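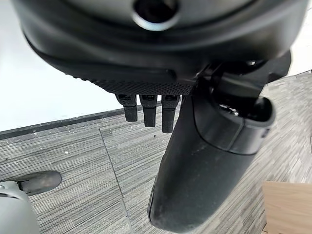 Gervasio Aravena would start with the floor. He told the evening group that most home builds go wrong before the first bolt goes in, when the builder picks a spot without asking what the arm has to reach from it.

Chapter 2. Setting Up a Gripper in a Shared Workshop
April
By Hortensia Yáñez

The last chapter dealt with choosing an arm. This one covers what goes on the end of it and the space it works in. By the end you should be able to mount a gripper, set its limits, and bring it close to the floor at low speed.

Many first projects use a bench. A bench is easy on the back, but it limits the size of the things you can pick up. Working at floor level gives more room and brings its own problems. Carpet gives a little under a fingertip and wood doesn't, so a height that is right for one surface will be wrong for the other. Measure both and write the two numbers in your build log.
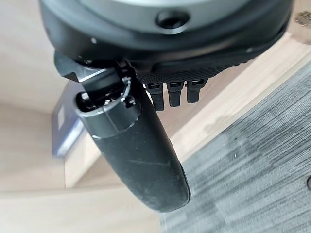 Plillulow Shared Workshop, Robot Build Group

Look at how far a finger reaches below the gripper body. That length has to be entered in the control software before the arm is allowed to move down. In the Poven build used in this book, the finger length is set to 99 mm and the lowest travel height to 11 mm. Your own figures will differ.

Scuffs on a finger are normal and can be left alone. A crack is a reason to stop. Check the seam and the mounting bracket at the start of each session, with the power off.

Keep the speed at 22 percent until the arm has made 100 moves without a fault. Raise it in small steps after that. If you share the space, agree on who holds the stop button, and do not hand it over while the arm is moving.

Section 2.1 begins with the bracket and the order in which its bolts are tightened.

Related items
Chapter 1: Choosing an Arm
Chapter 3: Wiring the Wrist
Parts list for the Poven build
Notes from the Eltmont open workshop

Last updated: April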